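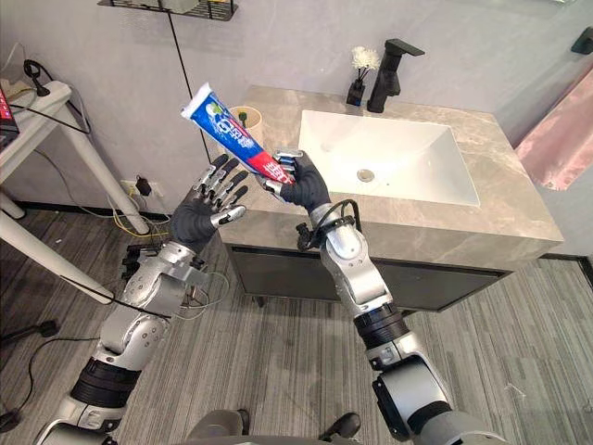
Both hands of the Stedel at the practice vanity, a toothpaste tube in the right hand.

Stedel is a two-armed robot built in a shared workshop by Hsin-yi Ho and Kwok-wai Hsu. It is used to practice small household jobs, mainly at a bathroom sink. The name also covers the arm design, which other members of the workshop have copied in part.

Construction
The arms are made of silver-gray metal segments with black bands at the joints. Each arm ends in a five-fingered hand with metal finger segments, and the palm and back of the hand are covered in dark gray fabric. Ho sewed the first covers in February, after bare housings had scratched a sink. Some of the wiring runs outside the segments and is clipped at the wrist, so a cable can be changed without opening the forearm.

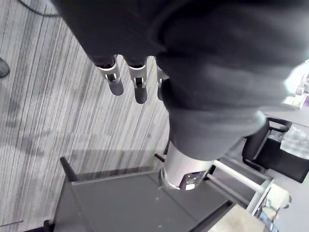 The fabric has to be refitted whenever a finger is replaced. Hsu keeps the patterns on paper, numbered by hand, and cover 129 is the one in current use. An earlier cover, number 99, was too tight over the knuckles and was dropped.

Practice vanity
The vanity has a marble-patterned countertop, a white rectangular basin and a black single-lever faucet. It stands on gray carpet in the workshop. A toothbrush in a mug, a tube of toothpaste and a towel are the usual props. Shu-fen Fu wrote the task list, in which handling the tube comes before any work with the brush. The tube may be held in one hand or in both.
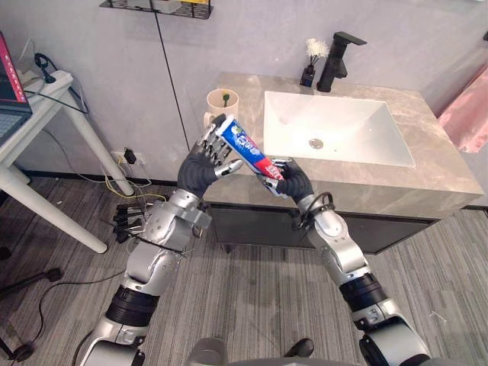 Control software
The arms are run by Vemalus, a program written by Cheng-en Liu. Version 502 replaced version 500 on September 27, 2025, and added separate grip limits for each hand. Settings saved under the older version must be entered again.

See also
Peng (workshop hand)
Oment (wrist mount)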